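Where Does the Dust Go? Household Lint and the Habits of People Who Say They Clean

Sneha Bisht, Pankaj Kushwaha, Renu Saxena
Supervisor: Jyoti Nigam
Submitted 15/08/2023

1. Why we did this

Our first proposal was about river sediment. The river was closed for repairs, a thing we had not known could happen to a river, and so we turned to a sediment closer to home. Dust is free, it needs no permit, and every one of our neighbors in the Lulach apartments had some, including the ones who said they didn't.

We wanted to know two things. How much lint settles in an ordinary living room over a month, and does it have anything to do with how often people claim to clean?

2. Method

We put a questionnaire under doors in June and got 411 back. One was filled in entirely by a child and reported that the family vacuums "never ever." We kept it in the sample and consider it our most reliable response.

From the households that agreed to a visit, we collected lint on squares of dark felt left on top of a bookcase. Each square was weighed before and after on the school's Chaturvedi balance, which is accurate as long as no one in the room sneezes. Pankaj has allergies. The weighing was reassigned to Renu.

We also asked people what they clean with. Vacuum cleaners came first, then brooms, then the damp cloth, which older residents defended with real feeling. 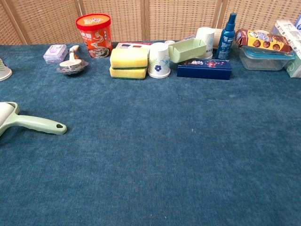
Fig. 1. Lint roller with a pale green handle, on blue carpet.

The sticky roller turned out to be the tool of the guilty. People who owned one mostly said they used it on coats, then admitted under gentle questioning that it also did the sofa, the lampshades and, in one home, the cat. Rollers pick up fibers well and grit badly. They also run out of sheets at the exact moment the doorbell rings, according to Sneha's mother, who was interviewed as an expert and would like this noted.

3. Results

The heaviest square gained 900 milligrams. It came from a room with 3 long-haired dogs and a wool rug, and the owner asked if she could have it back. Squares from rooms with hard floors gained less than squares from carpeted rooms, as expected.

Claimed cleaning frequency predicted almost nothing. Households that said "daily" and households that said "weekly" had nearly the same lint. We see two explanations. Either dust does not care, or people lie to students with clipboards.

4. Problems

Two squares were thrown out by tidy relatives. One was dusted. Our shelf heights varied more than we planned, and we should have recorded open windows. Reginald Haddad, who read our draft, pointed out that felt sheds lint of its own. We had not thought of this. We have now thought of it a great deal.

5. Next steps

Renu wants to repeat the study with glass slides. Pankaj wants to go back to the river.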